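El museo local de Fellden abre su sala dedicada a la telefonía manual, con más preguntas que certezas

La nueva sala permanente abre el lunes a las diez de la mañana en la planta baja del museo, con la centralita que dio servicio a Fellden y a las granjas de Nimri hasta que llegó la marcación automática. La entrada es gratuita para los vecinos empadronados.

El museo quiere evitar de entrada un malentendido. Desde que se conoció el hallazgo del mueble en el sótano de la antigua cooperativa Romico se ha repetido que se trata de la primera centralita de la comarca. No hay ningún documento que lo pruebe. La placa del fabricante falta, los tornillos que la sujetaban son de otra época y el único inventario conservado menciona "un cuadro telefónico, usado", sin año ni procedencia. Conviene detenerse en la palabra "usado": si el aparato llegó ya de segunda mano, difícilmente pudo ser el primero.

"Me han pedido varias veces que ponga 'la primera' en el cartel, porque queda mejor", explica Abla Masri, responsable de la colección. "Cuando alguien me traiga una factura, lo pondré. Mientras tanto, el cartel dice 'centralita manual, fecha desconocida', y así se queda."

Qué se sabe y qué se cuenta

La centralita tiene 60 líneas. Según los libros de abonados, nunca se contrataron todas, aunque faltan los cuadernos de varios años y no puede descartarse que en algún momento se llenara. La atendían dos operadoras por turnos, en un cuarto sin ventana junto a la estafeta.

Circula también la historia de que una de ellas avisó a todo el valle de la crecida del río Kustau, conectando una casa tras otra durante la noche. Es un relato muy querido en Fellden y el museo lo recoge en la sala, pero como relato. Las tres versiones grabadas a familiares no coinciden en el nombre de la operadora ni en el año, y en una de ellas el aviso lo da el cartero a caballo. El periódico de la época, que dedicó media página a la crecida, no habla de teléfonos.

La restauración ha sido deliberadamente corta. Se ha limpiado la madera, se han fijado las clavijas sueltas y se ha sustituido el forro de los cordones que se deshacía al tocarlo. Los cordones nuevos son de un tono algo distinto, para que nadie los tome por originales. La centralita no funciona, y no se ha intentado que funcione.

Junto al mueble se exponen 8 aparatos cedidos por familias del pueblo, los auriculares de una operadora y un tablón de avisos procedente de la estafeta. De los auriculares tampoco consta a quién pertenecieron - la familia que los cedió cree que a una tía abuela, con reservas.

Una sala sin pantallas, de momento

El museo recibió propuestas para completar la visita con una recreación digital del cuarto de las operadoras. Se ha preferido esperar. No quedan fotografías del interior ni planos fiables, y cualquier recreación tendría que inventarse casi todo, desde la altura del techo hasta el lugar de la estufa. Masri no cierra la puerta a la idea, pero pide ver antes las fuentes que la imagen final.

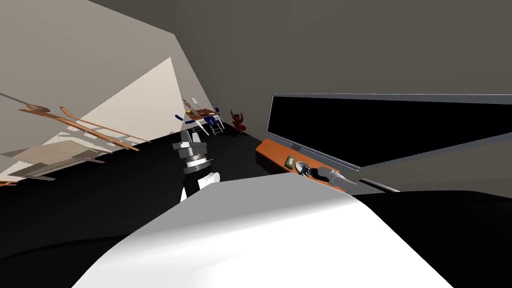 Información práctica

La sala abre de lunes a sábado, de diez de la mañana a dos de la tarde. Los grupos deben reservar en el mostrador o por teléfono. El acceso se hace por la puerta lateral mientras duren las obras del portal, cuyo final se anunció para enero y sobre el que el museo prefiere no dar otra fecha.

Quien conserve facturas, recibos o guías antiguas de abonados puede llevarlos al museo en horario de apertura. Se copian en el momento y se devuelven. Interesan sobre todo los papeles con fecha.

Contacto para prensa: Abla Masri, Museo Local de Fellden.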